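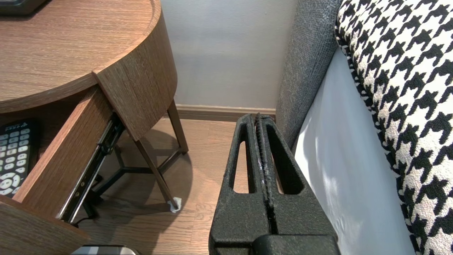
The annual Feast of the Lamps at the Allau shrine will open on Sunday, June 2, 2024, with a dawn Mass followed by the procession to the lower chapel. In an interview at the shrine office, the festival secretary said that registration closed in May with 900 pilgrims on the list. Of these, 238 will stay overnight in the pilgrim house, where each guest is given a bed and, as in the room shown, a wooden bedside table. "We ask guests to be in their rooms by ten," the secretary said, "as the bells begin early."

The statue will be carried by 20 bearers along the Dodow road, which has been resurfaced. The secretary confirmed that the order of hymns is unchanged – the long litany will be sung at the bridge.

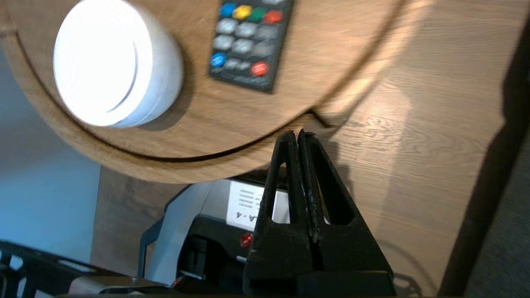

One pilgrim from Prarnow asked whether the litany could be shortened for the sake of older walkers, who found the halt at the bridge tiring last year. The secretary replied that the text would be kept whole. "Benches will be placed on both sides of the road," the secretary said. "Anyone may sit and still take part."

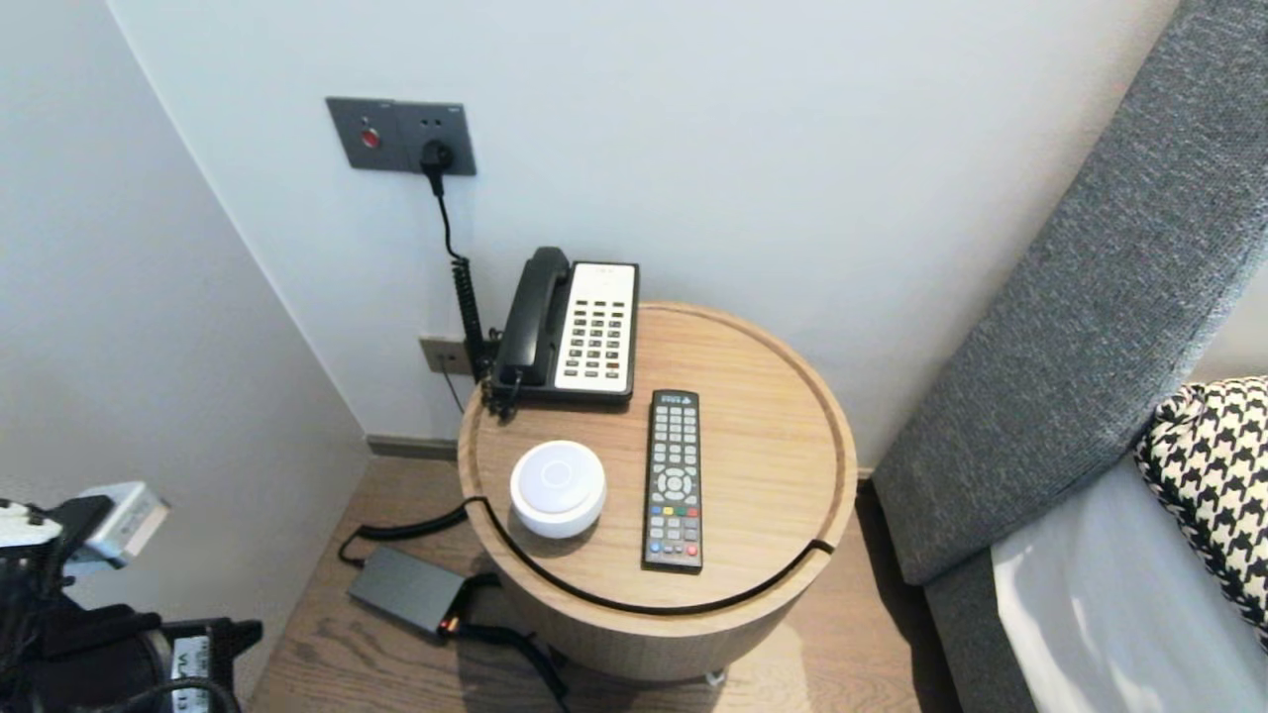
Photo: Chidiac Pilgrim House

The evening service will include the blessing of 68 lamps, one for each year since the feast was restored. Asked about rain, the secretary said that the blessing would then take place indoors. "The procession itself will go ahead," the secretary added. "It always has."

Home News Feasts Lodging Contact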